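**Hesotex 八月起在 Drodberg 开设旧布回收服务**

Hesotex 公司今天宣布,从八月开始,在 Drodberg 镇为居民和小商店提供旧布回收服务。居民可以把不再使用的床单、窗帘和衣服送到 MacPherson 街的收集点,每天早上八点到下午五点开放,不收费用。

公司在 Trallberg 已经做这个服务 17 个月,参加的家庭有 800 户,去年共收到 1221 袋旧布。其中质量好的部分经过清洗以后,送给当地的学校和养老院使用,其余的做成擦布和填充材料。

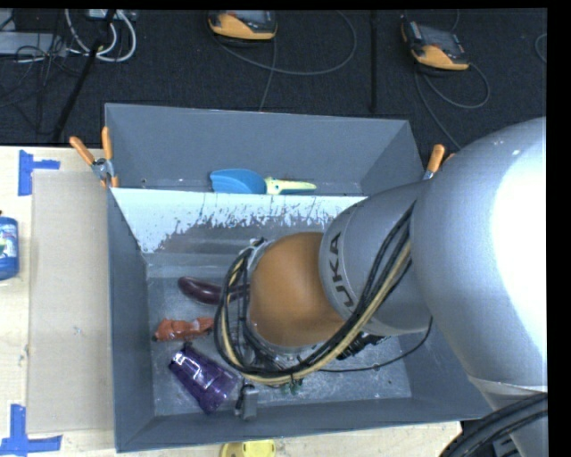

送来的布需要是干燥的,并且装在封好的袋子里,每袋不超过 50 升。衣服上的扣子和拉链可以保留,不必拆下来。有油漆的布我们不能接收,请居民在家里先检查一次。油漆一类的污渍很难去掉,就像照片里料箱上方那块浅色斜板,下边留着一片深灰色的斑点,这样的痕迹如果在布上,清洗后也不能再使用。地毯和床垫也不在这次服务的范围内。

Hesotex 的经理 Uthai Thepsuriya 表示:“我们在 Trallberg 学习到很多经验,居民最关心的是收集点离家远不远。所以在 Drodberg,我们选择了公共汽车站旁边的位置。”

小商店如果数量比较多,可以提前两天打电话预约,由公司派车上门收取。布袋可以在收集点免费领取,每户每次两个。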